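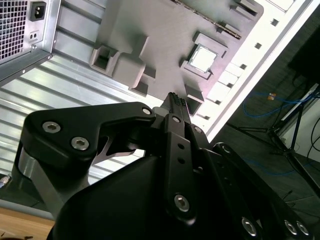 3 min read

April 2023

Proofs of the workshop anthology came back from Drirer this morning. Page size is right, the gutter is too tight, and the running heads on the left-hand pages still carry the old working title. Marked all of it in pencil and scanned the marked pages to Kerow before lunch.

The word limit has caused more work than the stories. We set it at five pages of typescript without fixing a typeface, so the submissions vary a good deal in true length. For the next intake the limit will be given in words, title excluded, and the call will state the file format. I have drafted the wording and put it at the front of the folder.

Samira Obeidat's piece is now in its second version. She has moved the bus journey from the middle to the opening and taken out the uncle. The tense holds until the market passage, where it slips into the present for two paragraphs and back again. Queried it. She replied that the first shift is intended and the second is a mistake. Corrected the second, left the first, and added a line to the style sheet so that the proofreader does not undo it.

Dialogue in dialect remains unsettled. Wickramasinghe wants it in italics throughout. I would set it in roman with no glossary, as we did in the December booklet. Italics make a page of talk hard to read at this size, and there are stories with little else in them. Agreed to set one spread each way and compare them on paper.

Print run confirmed at 100. Cluvton will take the boxes but wants the spine lettering reversed to match its other shelves. Spine width depends on the final page count, so the cover file stays open until the order of contents is fixed.

Evening session ran late. Read aloud for the first hour, then line edits in pairs. The pairs work better when neither writer has heard the other's story beforehand, and I shall arrange them that way again. Two writers still owe biographical notes. Sent the reminder with the length stated, third person, no list of prizes.

Own writing: one paragraph, kept. The ending of the ferry story is still wrong. Tried it without the last exchange and it stops too early. Put the exchange back and cut the line before it.

To do tomorrow: contents order, gutter, ring Drirer about the paper sample.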